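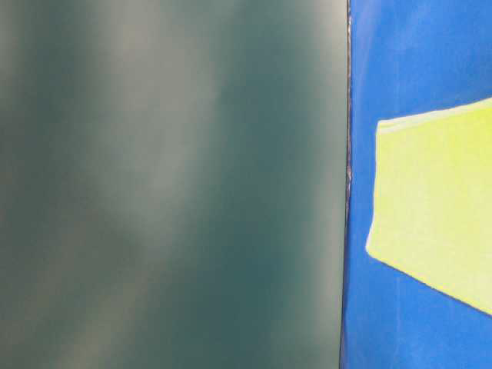 Mi-kyung Cha
Perception software lead, Trurnano

Wollov Occlusion Filter – software module for fixed and side-mounted cameras

Wollov is a software module that sits between your camera driver and your pose estimator. Its job is narrow. It decides which part of each picture belongs to the work plane and which part belongs to something that is standing too close to the lens, and it gives this decision to the next step as a mask with a confidence value.

I started to write it when we had a cell at Skindcombe where the planner received a new position for the same part many times in one cycle. The part was lying still on the table. What changed was the foreground. A large soft surface covered most of the view, the segmentation network took its color gradient for real geometry, and the pose jumped. A view like the one at the top of this page, blurred teal over most of the width and then sharp blue with a yellow-green patch after a dark edge, is a typical input for us. The useful area is the strip on the right side, and the patch continues outside the view, so the module must also say that its outline is incomplete.

How it works

The filter computes local sharpness on a coarse grid and joins it with color. Sharpness alone is not enough: a smooth blue table has almost no texture and can look as "empty" as a defocused panel. For this reason we look first for the boundary, and then compare both sides of it. A small bump or notch on the boundary does not split it into two edges. Earlier versions did this, and Hugo Brunet rewrote the edge linking completely.

For every region the module publishes:

Class: near, work plane, or undecided
Confidence, from 0 to 1
Outline, with a flag when it touches the border of the picture
Last stable outline, if one exists

The last item is only a memory. Please do not send it to the motion planner as a measurement. There is a parameter for people who want this, called hold_outline, and it is off when you install.

Requirements

Linux, 64-bit, 8 GB of memory
2 CPU cores reserved for the module (no GPU necessary)
Color camera, 30 pictures per second or slower
Fixed exposure. With automatic exposure the sharpness threshold moves and you will see many undecided regions

Depth input is optional. If your camera gives depth, the module uses it only to confirm a near region, because many depth sensors return nothing at very short distance.

Setting up

Start with the cell empty and record the work plane for one minute. The tool saves a color model and a sharpness range. Then run a normal cycle and open the replay viewer – the regions are drawn over the picture and you can move the threshold while it plays. Florence Marchand wrote a short guide for the viewer, included in the package. If you change the lamp or the table cover, please record the work plane again.

Known limits

A near object that is in good focus will be classified as work plane if it has a similar color. Thin cables are often lost. The module is not a safety function and must not be used to stop a machine when a person enters.

License and support

One license covers one controller with up to 2 cameras. The Lindqvist driver package is supported from the current release; for other drivers, write to Salamatu Tijani at our support desk and attach a short recording together with your configuration file. The next release is planned for January and will add the mask output in the planner's own format.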